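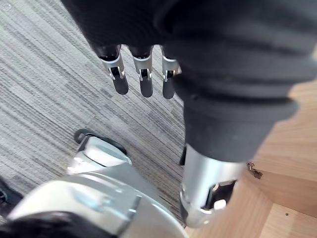

Page last changed: July, after lab 3 (handout for lab 4, sleeve + hand check)

Robot Service Lab, Maltthorpe
Handout 4: hand, sleeve, wrist

Bring this one printed. Last time half the group had it on a phone and the phone went dark with both hands busy.

We stay with Gil, same robot as labs 2 and 3. Gulcombe is out until its battery tray comes back from Rumport so no swapping over, everybody works on Gil. Legs are NOT part of today.

What we want out of the session: hand checked, knit sleeve seated right, one drawer run, log filled in. Start 9 am.

Before you touch it

Motor power off at the base switch, then the e-stop as well. Both. Hang your tag on the switch.
Arm has to be supported. Wait for the joints to go slack before you push on anything.
Rings and watches off. Loose cuffs rolled up.
Write the hour counter in the log (1238 at the end of lab 3, so yours is higher).

Sleeve

Black knit, pulls on over the hand. Keeps dust out of the knuckles, also your fingers. Things to know:

Lower edge stays above the finger joint slots. If knit gets into a slot the finger stalls half closed and you get a current fault, usually error 33.
Folds are fine. A twist is not. Follow one rib with your finger, it should not spiral.
The cuff bunches at the wrist, leave it, but pull it clear of the opening in the wrist housing. There are connectors in there and they snag.
Holes bigger than a pea: new sleeve. No tape!! Tape glue gets in the joints and somebody has to clean it out with a swab.

Fingers

Do them one at a time, always same order, outside to inside. Say the finger out loud so your partner can write.

Pin: look at both ends, it should sit flush. If it moves under a fingernail, stop and call me over.
Slot: lint out with the wooden pick. No metal picks, they scratch the bore.
Tip: twist gently. A little give ok. If it turns, it's loose, and it goes on the list.
Bend each finger by hand to full close and let go. Should feel the same all the way, no gritty spot. Compare with the finger beside it if you can't decide.

No oil. I know. The old handout said one drop, the old handout was for the old hand.

Wrist

Wipe the housing with a dry cloth. Fingerprints don't matter but carpet fluff does, it travels.
Torch into the opening. Nothing rubbing, nothing hanging out. Don't pull on a plug to see if it's in, press it.
Then the arm cable. It needs slack at the side for the full reach, so move the arm slowly by hand to the top and watch the loop the whole way. If it goes tight, re-route now, not after power up.

Power up

Tags off, everyone says clear, e-stop released, base switch. Wait for the homing to finish, all of it, even if it looks done. Somone stays on the e-stop from here on and does nothing else.

Drawer run

We use the desk with the blue drawer panel. Speed limit at 600 in the panel software, check it yourself, it goes back to default after each restart.

Feet placed first, then the arm. If the feet are wrong you start again, don't fix it by stretching the arm.
Cabinet doors go open to both sides and stay there. Forearm has to come up between them without touching.
Grip low on the right corner of the blue panel. Stop it there and look: where do the fingers sit, is the cable clear of the door, is the other hand well down out of the way.
Then the pull. 3 pulls, same grip each time. Note slip yes/no and which finger.

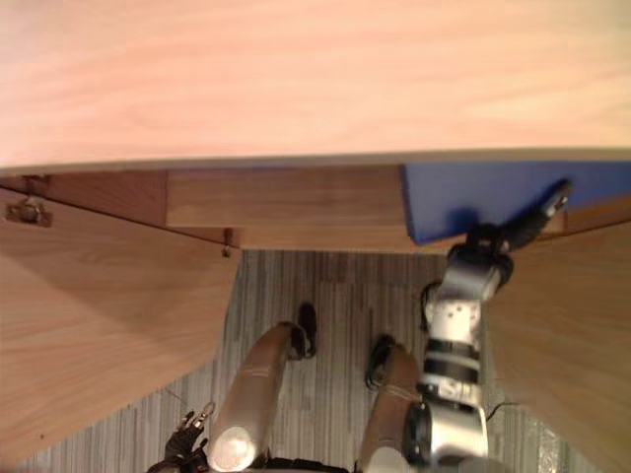 If it slips

Most slips trace back to the hand check, so look there before anyone touches the settings.

Loose tip: power off, tag, tighten, whole finger check again for that finger.
Knit caught under a finger: same, power off first. Do not reach in with it live, not even for a thread.
Grip too high on the panel: re-teach the point, save under your group name and not over the master.
Still slipping after that, write it down and leave it. A clear log with a slip in it gets full marks.

Logs in the tray by the door before you go. Sleeve sizes and the order form are in handout 5.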